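Home News Workshops Members Library Contact

Two Hands on a Kitchen Table: The Eddale Workshop Builds Its Simulator First

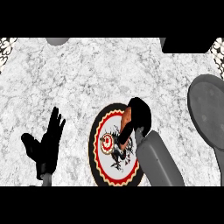

Members of the Eddale shared workshop have spent the winter preparing a pair of humanoid hands for simple kitchen tasks, and the project's lead builder, Jolán Orbán, maintains that most of the work should be finished before any motor is switched on.

"Our members pay for their own parts," Orbán said in an interview at the workshop. "A broken finger joint is a month of waiting. In the simulator, I press one key and the hand is whole again."

The project, known as Morsy, began at Orbán's home and moved to the workshop in March, when it outgrew her spare room. Its simulated setting is a marble-patterned tabletop with a decorated plate, a bird drawn at its center. The practice task is to hold an elongated piece of food over the plate with the right hand and release it without dragging it across the rim.

Orbán said the choice of a patterned plate was deliberate. "A plain white plate on a pale table is difficult for the software to find. With a black rim, it has an edge to work from. We will make it harder later."

The early results were modest. Of the first 340 simulated attempts, 26 ended with the food resting inside the rim. Norbert Kozma, who wrote the grasping routine, attributed the figure to the thumb, which closed before the fingers had settled.

"I had copied the timing from my own hand," Kozma said. "My own hand has skin. The model has a smooth shell, and the food simply turned in the grip." He has rewritten the closing sequence twice and expects to do so again.

The left hand remains a matter of discussion among the builders. At present it is given no part in the task and holds an open position throughout. Anouk Prins, who is responsible for the physical frame, would prefer to leave it out until the right hand is dependable. Orbán disagrees.

"If you design for one arm, you put the cables where the second arm should go," she said. "I made that mistake on my previous build, and I had to take the whole shoulder apart."

The physical arms are being assembled on a bench near the rear entrance. Prins reported that the forearm shells have been printed and sanded, and that the wrist mounts await new bearings. Members using the bench are asked to leave the labeled trays in place.

Asked when the hands would handle real food, Orbán declined to name a date. She said a first trial would use a foam substitute, at reduced speed, with a second member at the power switch.

"People ask me for a demonstration dinner," she said. "I tell them to eat beforehand."

Project evenings begin at 7 p.m. and are open to all members who have completed the electrical safety session.

Recent items
Flosari Plant Waterer: Notes on the Second Pump
Bence Barta on Rewinding Small Motors
Nasonance: A Home-Built Air Sensor
Virgilio Fajardo to Lead Soldering Session
Revised Hours for the Printing Room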